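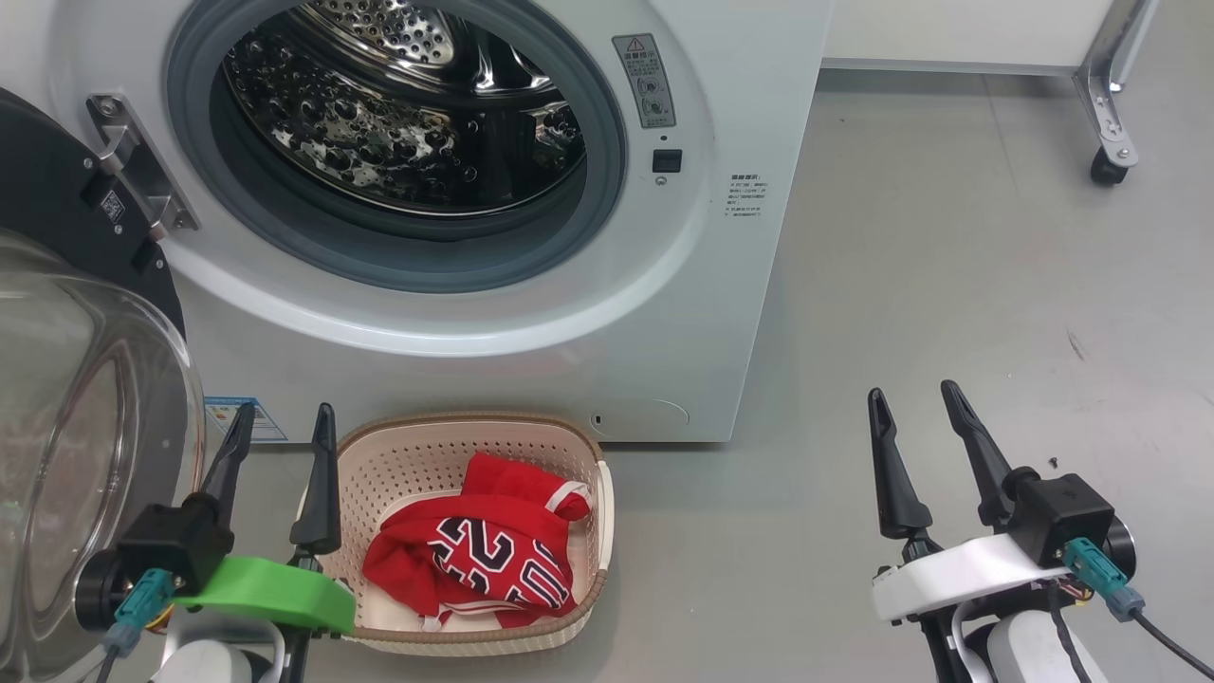

Residents on the Prellgate side of Villdale have been told their water will stay cloudy until September, a wait that one householder, writing to the town office, called far too long for a street that pays the same rates as everyone else.

The town is replacing the cast-iron main under Brudbridge Road, which was laid in 1901 and has broken four times since last winter. The new line will run 1052 feet, from the pumping station to the corner of Vik Street, and will serve 240 homes.

Crews will shut off the water between 9 a.m. and 3 p.m. on working days, one block at a time. Notices will be left on front doors the evening before. 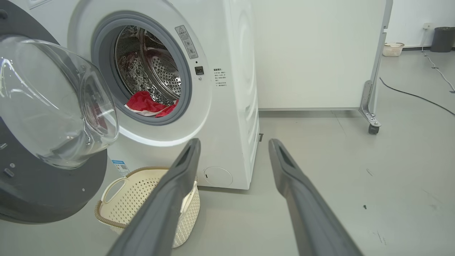

Rust loosened by the work is not a health risk, the town office said, but it can stain laundry. Households should run a cold tap in the bathtub until the water is clear before doing any washing. Whites should wait until the next day. Something like a red cloth with a white edge, down in the bottom of the drum, can pick up brown marks along the pale part even when the red hides them. Chlorine bleach should not be used on rust stains, as it can set them.

Rust remover is free at the Prellgate library desk, one bottle per address, while the first 100 bottles last. Parking on Brudbridge Road will be limited to the north side during the work, and the bus stop at Vik Street will move one block east.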